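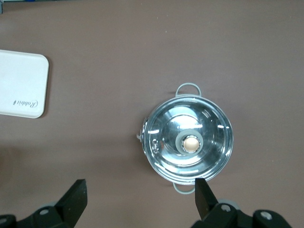 2 min read

Robots in the Westerberg test kitchen: your questions

Is my job going?
Management says no. We asked for that in writing in February and are still waiting.

What do the arms do?
Pots, lids, trays, toasters. Dundon calls it "full kitchen handling." Ask to see a full shift of it before you repeat the phrase.

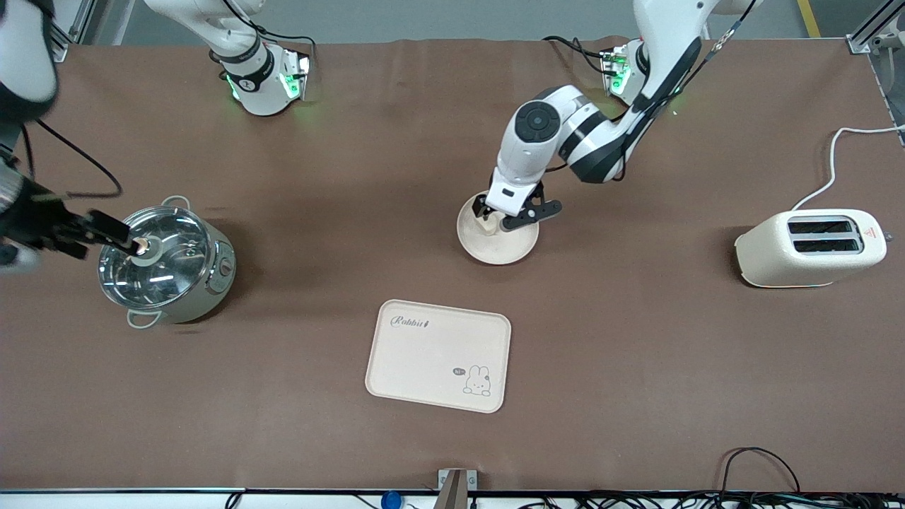
The right arm at the pot lid, the left over the disc.

Will it save time?
The sales sheet promises 40 hours a month. It doesn't count the hours spent setting out the table, and those are ours.

Who resets it when it stops?
Whoever is on the bench. Graziella Gentile has asked for this to be added to the job description, with pay to match. No answer yet.

Do I have to take the training?
Yes, and it should be on paid time. If you're told to do it over lunch, tell your rep.

Can I reach in while it's running?
No. Stop it first, even for a lid.

Where do I send other questions?
Bring them to the Thursday meeting, or leave a note in the Benell room.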